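Chibuzor Okeke
Thread
Sunday, December 6, 2020

1/ Ich sammle hier alles, was ich bis jetzt über das neue Tablet von Vastedora gelesen und gehört habe. Viele von euch haben mir gefragt, ob man noch warten soll mit dem Kauf. Ich versuche, es der Reihe nach aufzuschreiben.

2/ Zuerst der Name. In den Unterlagen heißt das Gerät „Rokus“. Ob es unter diesem Namen in die Läden kommt, ist offen. Das letzte Tablet hatte intern auch einen anderen Namen, bis zwei Wochen vor dem Verkauf.

3/ Die Quelle: Der erste Hinweis kam von Adesuwa Omoregie. Sie hat im Juli schon die Farben vom kleinen Modell richtig gehabt, und auch den Preis. Darum nehme ich diese Sache ernst. Die Renderbilder, die seit Freitag überall geteilt werden, sind aber nicht von ihr.

4/ Zum Display. In der Zubehörliste von einem Händler steht eine Schutzfolie für 11 Zoll. Der Rand soll schmaler sein als beim Vorgänger, und die Frontkamera sitzt jetzt an der langen Seite. Für Videogespräche im Querformat finde ich das sehr vernünftig. Beim alten Gerät schaut man immer ein wenig am Gesprächspartner vorbei.

5/ Beim Akku gibt es zwei Versionen der Geschichte. Eine spricht von gleicher Kapazität wie bisher, die andere von etwas mehr. Ich habe für beides keinen Beleg gefunden. Sicher scheint mir nur das Ladegerät mit 33 Watt, denn die Nummer steht auf dem Foto der Verpackung und passt zu einem Netzteil, das man bereits kaufen kann.

6/ Preis: 587 Euro für die kleine Speicherversion. Der Stift kostet 39 Euro extra. Diese Zahlen kommen aus dem Katalog eines Händlers, der Eintrag wurde nach kurzer Zeit wieder gelöscht. Ich habe einen Screenshot davon bekommen, möchte ihn aber nicht zeigen, weil unten der Name eines Mitarbeiters steht.

7/ Für den Stift übrigens: Er hält jetzt magnetisch an der Seite und nicht mehr hinten. Wer eine alte Hülle hat, muss wohl eine neue kaufen. Über das habe ich mich beim letzten Mal schon geärgert, und ich ärgere mich wieder.

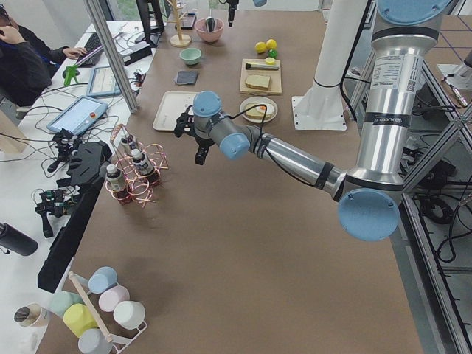
Hardware & Gerüchte

8/ Weiter mit dem Teil, der mich am meisten interessiert: der Prozessor. Im Benchmark taucht seit gestern ein Eintrag auf, der zu Rokus gehören könnte. Der Wert für einen Kern ist besser als beim Vorgänger, der Wert für alle Kerne fast gleich. Insgesamt 1.956 Punkte.

9/ Bitte seid vorsichtig mit solchen Einträgen. Jeder kann den Gerätenamen in der Software ändern. Ich habe das selbst einmal aus Neugier probiert, und mein altes Telefon war danach für einen Nachmittag ein Spitzenmodell.

10/ Für den Eintrag spricht, dass die Modellnummer dasselbe Muster hat wie die Nummer bei der Zulassungsstelle. Gegen den Eintrag spricht der Arbeitsspeicher. Dort stehen 4 GB, und der Händlerkatalog nennt 6 GB. Vielleicht ist es ein frühes Testgerät. Vielleicht gibt es zwei Varianten für verschiedene Länder.

11/ Jetzt zu „Grokgate“, weil das Wort hier ständig in den Antworten auftaucht. Kurz erklärt für alle, die es verpasst haben: Grokgate nennen die Leute im Forum den Streit über die gefälschten Renderbilder vom letzten Modell. Damals haben mehrere Seiten Bilder übernommen, die ein Fan zu Hause gemacht hatte.

12/ Vichien Wongsuwan hat die neuen Bilder mit den alten verglichen. Er meint, die Schatten unter den Tasten sind identisch, bis auf den Winkel. Ich habe es mir in Vergrößerung angeschaut und ich bin nicht überzeugt, aber ich kann ihn auch nicht widerlegen. Ich schreibe darum nichts über die Farben, solange diese Frage nicht geklärt ist.

13/ Eine Korrektur zu gestern: Ich hatte geschrieben, dass der Kopfhöreranschluss wegfällt. Das war voreilig. Auf der Zeichnung der Hülle ist eine Öffnung links oben, die für einen Anschluss groß genug ist. Sie könnte auch für ein Mikrofon sein. Danke an Charito Dizon für die Nachricht, sie hat die Zeichnung genauer gelesen als ich.

14/ Foley, der Hüllenhersteller, hat auf meine Anfrage geantwortet. Sehr freundlich, drei Sätze, kein Inhalt. Man kommentiert keine Produkte von Partnern. Immerhin steht dort „Partner“. Bis jetzt war nicht bekannt, dass die beiden Firmen offiziell zusammenarbeiten.

15/ Zur Software weiß ich am wenigsten. Vastedora verspricht bei den Telefonen drei Jahre Updates. Bei den Tablets waren es bis jetzt zwei, und das zweite kam mit großer Verspätung. Wenn sie hier nichts ändern, dann ist der Preis aus Post 6 für mich zu hoch.

16/ Abimbola Onyeka fragt, ob das Tablet mit der alten Tastatur funktioniert. Meine Vermutung ist nein. Die Kontakte auf der Rückseite sitzen auf den Bildern weiter unten, und das deckt sich mit der Zeichnung der Hülle. Aber siehe Post 12, vielleicht sind die Bilder nichts wert. Die Zeichnung allein ist leider zu klein, um die Kontakte zu zählen.

17/ Und die Frage, mit der ich angefangen habe: warten oder kaufen? Wenn euer Tablet noch läuft, würde ich warten. Das alte Modell wird nach der Vorstellung bestimmt billiger, so war es jedes Mal. Wenn ihr jetzt eines für die Schule von den Kindern braucht, dann kauft das alte. Es ist für Hausaufgaben und Videogespräche schnell genug. Bei mir zu Hause wird es jeden Tag dafür verwendet.

18/ Einen Termin für die Vorstellung gibt es noch nicht. Manche schreiben Januar, andere Februar. Ich habe dazu von niemandem etwas gehört, dem ich vertraue, und darum schreibe ich auch kein Datum hin.

19/ Nachtrag, weil schon drei Leute gefragt haben: Nein, ich weiß nichts über eine Version mit Mobilfunk. In der Zulassung steht nur WLAN und Bluetooth. Es kann sein, dass eine zweite Nummer später dazukommt. Beim Vorgänger waren fünf Wochen dazwischen.

20/ Noch ein Nachtrag: Der Link in Post 8 geht nicht mehr, der Benchmark-Eintrag ist seit einer Stunde gelöscht. Ich habe die Werte zum Glück abgeschrieben. Wer eine Kopie von der ganzen Seite hat, bitte per Direktnachricht an mich.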